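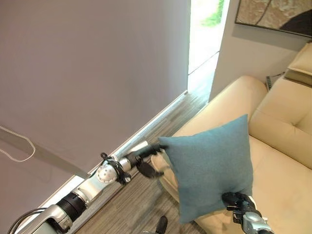
Le cours de cette semaine porte sur le gris coloré, c'est-à-dire un gris obtenu par mélange de couleurs et non par simple addition de noir et de blanc. La question paraît technique, mais elle a occupé les peintres d'intérieur pendant plus d'un siècle. Un gris de tube, posé seul sur une toile, reste inerte. Le même gris tiré vers le violet ou vers le vert prend une place dans l'espace, avance ou recule, et dit quelque chose de l'heure. Il suffit de regarder un store gris baissé près d'une ouverture très claire : le tissu prend une légère teinte lavande, l'ombre qui le traverse en diagonale est d'un gris plus soutenu, et le vert du feuillage, dehors, paraît d'autant plus vif. Un débutant peindrait le tout avec un seul gris, éclairci ou foncé selon les besoins. Il faut au minimum deux mélanges distincts, un pour la partie éclairée et un pour l'ombre.

Rappel de vocabulaire

Teinte : la famille de couleur (rouge, jaune, bleu et leurs intermédiaires).
Valeur : le degré de clair ou de foncé, indépendamment de la teinte.
Saturation : l'intensité de la teinte. Un gris coloré a une saturation faible mais non nulle.
Température : le caractère relativement chaud ou froid d'un ton par rapport à ses voisins.

Ces quatre termes seront utilisés dans ce sens jusqu'à la fin du semestre. Dans les copies de l'an dernier, valeur et saturation ont été confondues très souvent, et la confusion rend le commentaire d'œuvre à peu près illisible. Relire la fiche 2 avant de rendre le devoir.

Les mélanges de base

On part de couples de complémentaires. Outremer et terre de Sienne brûlée donnent une gamme qui va du bleu ardoise au brun gris. Vert émeraude et laque de garance donnent des gris plus profonds, proches du noir quand on n'ajoute pas de blanc. Violet et ocre jaune donnent des gris sourds, utiles pour les ombres sur fond clair. Pour chaque couple, on prépare une bande de 7 cases — la case du milieu doit être la plus neutre possible — puis on reprend la même bande avec du blanc.
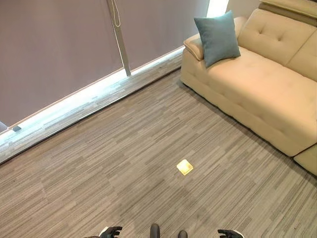 Pourquoi ne pas utiliser de noir ?
Le noir n'est pas interdit, mais il abaisse la saturation de tous les mélanges de la même façon et uniformise la toile. Tant que l'on n'a pas l'habitude de corriger ce défaut, mieux vaut s'en passer pour les exercices notés.

Étude de cas : la série Pimentel

La série dite Pimentel, du nom de la rue où se trouvait l'atelier, compte 337 petits formats sur carton, tous consacrés à la même pièce. Les premières études sont dominées par un gris bleuté assez froid. Les dernières introduisent une pointe de jaune dans les parties claires, et les ombres virent alors au mauve par contraste. Aucun mauve n'a pourtant été posé dans la plupart d'entre elles : l'examen des cartons montre un gris neutre. C'est l'effet de contraste simultané vu au cours précédent.

On notera aussi l'épaisseur de la matière. Les ombres sont minces, frottées, et laissent voir le carton. Les lumières sont empâtées. 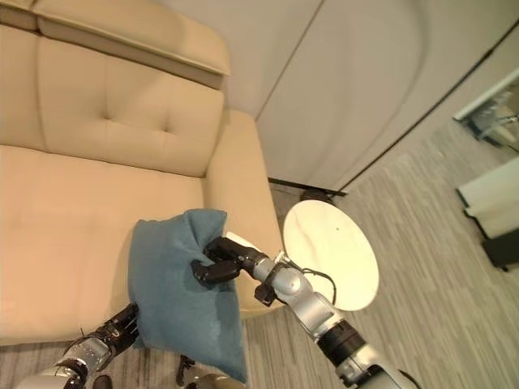
Cette répartition vient de l'enseignement académique, mais elle est ici poussée assez loin. Dans certains cartons, l'ombre se réduit à la couleur du support, à peine salie d'un passage au chiffon. Le spectateur lit un gris là où il n'y a presque pas de peinture. Les deux expositions de référence, celle de Brulport et celle de Plovport, ont retenu des accrochages différents : ordre chronologique pour la première, classement par valeur, du plus clair au plus foncé, pour la seconde. Le second accrochage rend la progression des températures beaucoup plus difficile à suivre. Il a en revanche permis de rapprocher des études éloignées dans le temps.

Exercice pratique

Matériel : cinq tubes au maximum, blanc compris, papier à peindre Trimo ou équivalent, deux brosses plates, un couteau. Pas de médium. 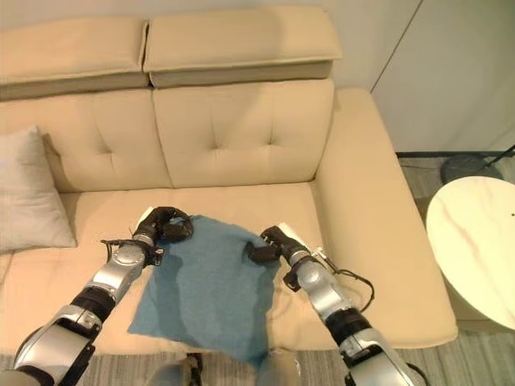

Choisir un angle de pièce éclairé par une seule source et le peindre deux fois sur la même feuille. La première version se fait en gris froids, la seconde en gris chauds, sans changer les valeurs. Pour vérifier, photographier la feuille et passer l'image en noir et blanc : les deux versions doivent être presque identiques. Les écarts se corrigent au couteau et non à la brosse.

À rendre au début du mois de mai, avec les bandes de mélange et une demi-page de commentaire. Les feuilles encore humides sont à déposer à plat sur les claies du fond de l'atelier, nom et groupe inscrits au dos au crayon.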